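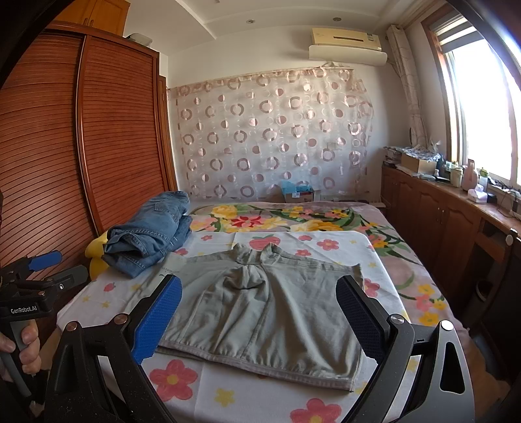
06/06/2026

When I moved to Drundel in April, I had one suitcase of 30 liters and I was proud of it. My old wardrobe stayed with my sister, and she has already given half of it to the neighbors. I thought I would miss the clothes, but I miss only one brown jacket, and my sister says it was ugly anyway.

Living with few clothes changed my week more than I expected. I have to wash more often, so I must plan. In my building the washing room is shared between all floors, and you write your name on a paper on the door. My neighbor Bülent Gökçe takes the early hours and I take the late ones. We met because I wrote my name on his line by mistake. He was very polite about it, and now we drink tea while the machine is running.

He taught me to hang shirts by the hem and to close the top button before folding. My mother did it in another way – by the shoulders – and I did it like her for all my life. I still think her way is prettier, but his way leaves no marks from the pegs.

I also learned that I don't like ironing at all. For the office I have two shirts that need it, and the others I fold when they are a little warm and press with my hand. A colleague, Hongjun Deng, told me that no person in our department looks at sleeves. I believe him, but I iron the sleeves.

Next month I want to buy one more pair of trousers. I have looked in the shop near the station three times already and came home with socks.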